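Posting a few notes on where bench handling stands for small shops, from someone who does fixture and cell work for a living. Thread.

1/ The question I keep getting from owners of small machine shops: can a machine do the boring part yet? They don't mean the cutting, which has been solved for decades. They mean picking finished parts off a table, looking at them, turning them over, putting them in a box.

2/ My answer for July is: some of it, slowly, if you are patient and the parts are kind to you. Details follow.

3/ What makes a part kind. Round, rigid, same height every time, stands up by itself, has a rim you can get a finger under. A short metal housing with a bolt circle on top scores well on all of that. A rubber boot scores zero. A bag of springs is worse than zero.

4/ What makes a part unkind even when the shape is good: the finish. Bare bright metal reflects whatever is over it. Depth sensors return holes where the highlights are. Put that part on a glossy table and you get reflections from both surfaces.

5/ Teemu Väisänen, who runs the deburring side at Kuusisto, asked why we don't just paint the table matte gray. We should. It took 2 months to get a matte mat approved on another job because it sheds fibers. Cleanliness and vision want different tables.

6/ Numbers from the job I was on this spring. A person clears and boxes a tray of 40 housings in 135 seconds, including a glance at each flange. Our two-arm setup took several times that and did not glance at anything.

7/ Most of the gap is not arm speed. The arm waits. It waits for the pose estimate, then waits to confirm the grasp, then moves at a limit set by the risk assessment. Buying a faster arm changes very little of this.

8/ Loose rows are the real test. If parts arrive in a molded tray at fixed pitch, a plain pick routine from twenty years ago will do it and you should stop reading. If a person sets them down by hand, the spacing is whatever it is, and the gripper needs room to open between neighbors.

9/ Gripper clearance is the thing I would measure first. Take the outside of the fingers when open, add your position error on both sides, and compare that with the smallest gap on the table. Many demos quietly use bigger gaps than any real bench has.

10/ Flange tabs cut both ways. Good: they give you rotation, if you need the part clocked before it goes into the next fixture. Bad: a finger that lands on a tab corner will spin or tip the part, and tipped parts knock into others.

11/ Parvathi Kaimal does the controls on these jobs and her view is stricter than mine. She won't call a task automated until it has run 2000 cycles with a person out of the room. By that standard, hand-laid bench clearing is not automated anywhere I have worked. I think her number is fair.

12/ Where I differ: you can get value before that. One operator watching two stations and fixing jams is still one operator freed from lifting. The Stallier line ran that way for a full quarter and the people on it preferred it to the old job. Not a study, just what they told me.

13/ Packing is further behind than picking. We used ordinary Uline cartons with dividers. Getting a housing over the divider and down into the cell, flat, without scuffing the face, failed more often than every other step combined. Cardboard bends and no two boxes open to the same width.

14/ On two arms vs one. Two arms help when you must hold the box and place the part, or turn the part over to check the back of the bore. For plain pick and place the second arm is mostly cost, plus a collision model you have to maintain.

15/ Table edges deserve a mention. Arms that hang low have to come up and around the lip before they do any work, and planners are bad at it – you get long, odd detours. At Skedar we raised the base, and the detours went away. Cheapest fix of the project.

16/ Homes come up every time I post about this, so: a kitchen is harder than any of the above. More kinds of objects, soft things, wet things, no one to press reset. I would bet on a dull parts table years before a dish rack.

17/ If you are a shop owner deciding now: fix the presentation first. A tray costs less than a vision system and never needs a software update. If you can't use a tray, ask the vendor for a run on your own parts, set down by your own people, with the failures left in.

18/ The kind of bench I mean, parts standing where they were set. Replies are open if you have cycle times to share. 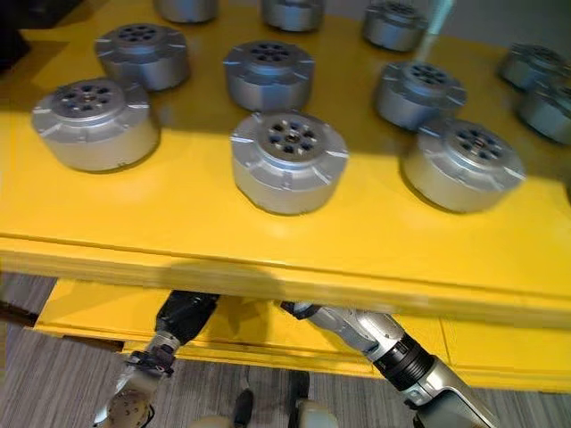
Silver housings on a yellow table, arms still below the edge.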